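Robot club open afternoon at Cenville, May 10, 2023

I drove over to Cenville for the open afternoon of the student robotics club. It is an hour from Murnton if the bridge road is clear, and it was. Parking is behind the gym. The signs take you to the front of the building, which is locked after classes, so walk around to the side door by the bike racks.

The club has two rooms on the second floor. The first is a regular computer lab with long desks and the blinds down. The second is smaller and has a big screen, a whiteboard and a shelf of parts from earlier years. Visitors were sent through in groups and I ended up in the third one, mostly parents and two teachers from Murnton who want to start something like it.

Geeta Upadhyay runs the club and gave the introduction. This year's project is called Nishad. The students are teaching a robot arm to pick things up off a table and put them down somewhere else, and they do all of it in simulation. The school does not own an arm of that size and is not planning to buy one. Everything runs on the lab computers, overnight when it has to.

She explained how the work is split. One team builds the rooms, one team writes the code that moves the arm, and one team checks results and keeps the log. They swap in December so that everyone has done at least two of the jobs by the end of the year. The room team had the longest list of complaints. A model that looks fine on screen can have a bad collision shape, and then the gripper stops in the air next to it or goes straight through.

We watched several of the practice rooms on the big screen. The one we spent the most time on has stone walls and a wooden table, with the arm on a dark pedestal at the front. On the table are a tall carved figurine, a black radio, a couple of books and a framed picture. The club picks objects of very different shapes on purpose. A flat book is hard for narrow fingers coming straight down, and the figurine is thin at the top and wide at the bottom, so the height of the grasp matters a lot.

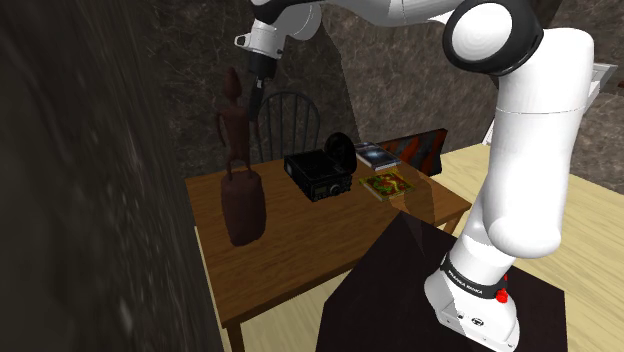

Ravindra Yadav thought the books should be dropped from the task altogether. He said a gripper like that has no business trying to lift a closed book off a flat surface, and that the team would get better numbers by sticking to the figurine and the radio. Geeta answered that the numbers were not the point this year, and that sliding a book to the table edge first was something two students were already working on. They went back and forth on this for a while. I lean toward keeping the books in, but he is right that they pull the score down.

The score works like this. Each object gets 300 tries, with its starting position changed a little every time. A try counts if the object is picked up and set down standing or lying the way it started. The radio had 114 good tries in the latest run, which the students were not happy with. The log had notes on the failures, mostly the fingers closing too high or the box turning as it was lifted. They plan to go to 600 tries per object once the slow part of the code is fixed.

Daiane Frota, a junior on the code team, showed us how a run is set up. You choose the room, choose the object, type in a seed number and press start. She let people from our group try it. Each try is cut off after 30 seconds if nothing has been picked up. I ran two. In the first the gripper came down beside the figurine and tipped it over. In the second it got hold of it and set it down again, a bit crooked, which the checker marked as a fail. The tolerance is strict.

After that we went back to the first room, where the younger students had their own corner. They work with Bumwood, a kit with a small arm that you steer with sliders. Brijesh Malhotra helps them on club days. His group had written a program that stacks paper cups, and it got to four before the stack went over.

There was coffee and a table with sign-up sheets for next year. New members do not need to know how to program. They do need to come to both club sessions each week, and Rajkumari Bansal, who handles the sign-ups, was firm about that with a boy who also plays soccer.

I stayed for about two hours. The teachers from Murnton were still in the second room when I left, copying down the list of software from the whiteboard.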